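Grinham Money Notes
October 10, 2019

Thread: I've just been through choosing income protection for the first time, after years of putting it off. Posting what I learned in case it saves someone an evening. I'm not an adviser. UK only.

Income protection pays you a monthly amount if you're too ill or injured to work. It is a different thing from critical illness cover, which pays a lump sum if you get something on a list. I had the two mixed up until February.

First job was finding out what I already had. My contract said sick pay at full rate for 2 months, then statutory. I had it in my head that it was six. Go and read yours before you get a single quote.

Next, what actually goes out each month. Rent, council tax, gas and electric, food, phone, bus pass, the loan. I left out savings and holidays. Mine came to a good bit less than my take-home pay, so I didn't need to insure the maximum.

Most policies will only cover a share of your earnings before tax. If you buy it yourself out of taxed income, the payments normally come to you tax free, so the share is less mean than it sounds.

The deferred period is how long you wait before it starts paying. Longer wait, cheaper policy. I set mine to start when my full sick pay stops. If you're self-employed you have no sick pay to lean on, so you'd be looking at savings instead.

I got quotes from Vosau and Fourie, and a third through a broker in Nodden. The broker was paid commission by the insurer. He told me that without being asked, and I still checked his price against going direct. It was the same.

Vosau was the cheapest on the first screen. Then I saw it was a short-term plan that stops paying after 2 years on any one claim. Fourie's would pay until I went back to work or reached the end date. Those aren't the same product and the comparison page had them side by side with no note.

Short-term plans aren't a con. Plenty of claims are over well inside that time, and if the full version is out of reach it's a lot better than nothing. Just know which one you're looking at.

The wording I'd look for is "own occupation". It means they pay if you can't do your own job. "Suited occupation" means they can say you could do a different job that fits your training. "Work tasks" or "daily living" tests are harder still to meet.

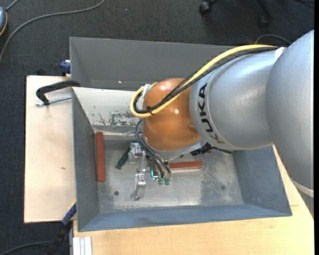 KUKA arm at a metal bin.

Your job matters for the price too. Desk work is usually the cheapest class. Anything with heavy lifting, heights or a lot of driving goes up. I do a mix, and the form only had one box. I rang and asked which to pick, then got the answer in an email. Do that, don't guess.

Premiums. "Guaranteed" stays as set unless you change the cover. "Reviewable" can be put up by the insurer. "Age-banded" goes up every year by a table, and you should ask for the whole table. The age-banded quote was lovely at 30 and horrible by the last page.

Then inflation. A level policy pays the same amount in the last year as in the first. An index-linked one goes up, and so does what you pay. I went for index-linked and a slightly lower starting amount.

The health questions took me longest. They asked for dates of GP visits, and I couldn't remember half of them. My surgery let me see my record online for free. I'd put a physio referral in the wrong year.

Declare everything they ask about. I had a bad back a while ago and hoped it would be ignored. Fourie offered cover with a back exclusion. Vosau wanted a report from my GP, then offered the same with the exclusion open to review later if I stay clear of treatment.

So that's worth asking — can the exclusion be looked at again, when, and what would they want to see. Get the reply in writing. The person on the phone was helpful, but the phone call isn't the policy.

Check what happens if you lose your job or take a career break. Some cut the cover down to a housekeeping level while you're not earning. Mine does. It's in the small print on page nine, under a heading I'd have skipped.

I also asked about part-time returns. If I go back on fewer hours after an illness, Fourie tops up some of the gap. Vosau's short-term plan didn't.

In the end I took the Fourie policy. It wasn't the cheapest. Own occupation, guaranteed premium, index-linked, back exclusion and all. The papers came by post and I had 30 days to change my mind.

I've put the policy number, the claims phone line and a copy of the application in one folder, and told my sister where it is. If I'm ill enough to claim I may not be up to hunting for it.

A few people have asked about redundancy cover. Income protection doesn't pay out for that. It's a separate policy and I haven't looked into it, so I can't help.

Recent threads
Contents insurance when you rent a room
Reading a pension statement line by line
What a policy excess is and how to pick one
Switching car insurance before the renewal date
Travel cover with an old injury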